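**Notebook, February – Bremitz hand-held gripper kit, trial at Nernbridge**

Kit on loan from Khoury, pair of grippers plus logging software. Price quoted 2,530 per pair, cables included, cases extra. Onisville site wants to know by the end of the month whether to order, so these notes are mainly for them.

09:40. Unpacked and charged overnight as the sheet says. Both units powered up first time. Firmware on the right one was a version behind the left. Updated it over the cable, six minutes, then had to pair it again from scratch. The manual has the pairing steps in the wrong order (step 4 should come before step 3). Pencilled a correction in our copy.

10:15. Calibration. The routine asks for slow figure-of-eight movements at chest height, then at waist height. Left passed on the first go. Right failed twice with "marker lost" and passed once I slowed down and kept my wrist from rolling over. Suspect the roll was the whole trouble, but didn't test it separately.

Morning runs, short ones: pick up, put down, hand to hand. Logged 63 episodes before lunch, of which 6 were thrown out by the software's own check. All six were thrown out for the same thing, tracking dropped for longer than the limit. Four of them were when one gripper passed in front of the other. We should think about how people stand and reach before blaming the kit.

Grip: the trigger is stiff at the start of its travel and then goes light. Fine for blocks. Less good for anything soft, as it tends to close further than you meant. The Khoury sheet says the spring can be changed. Ask whether that counts as opening the unit for warranty.

Weight: all right for half an hour. After that I noticed it in the forearm, mostly on the right. The cable adds to it – it pulls slightly backwards whenever the arm goes out straight. A clip at the elbow would probably cure it. Try a strip of hook-and-loop tomorrow.

14:20. Moved to the plug and socket tasks, which are what Onisville really cares about. Power strip on the green cloth, cloth left loose. 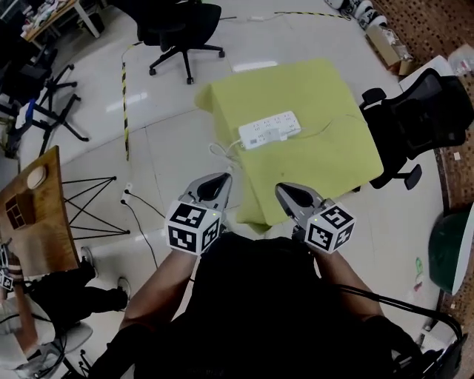
*Power strip task, both grippers up, green light on each.*

Pulling a plug needs two hands: one gripper to hold the strip, the other on the plug. With one, the strip just slides along the cloth. Putting a plug back in is much harder. I can do it, slowly, but there is no feel through the fingers and I end up judging it by eye.

Total at close, 106 episodes including the morning. Export took far longer than I would like and the progress bar sat at the same point for most of it. The files opened without trouble afterwards.

To ask Khoury:

- softer spring, and the warranty question
- shorter or lighter cable
- price of spare finger pads (not on the quote)
- whether the tracking limit can be changed by the user

Leaning towards yes for one pair, no for the cases. Want another day on the sockets first, with the cloth pinned down, and someone else doing the runs.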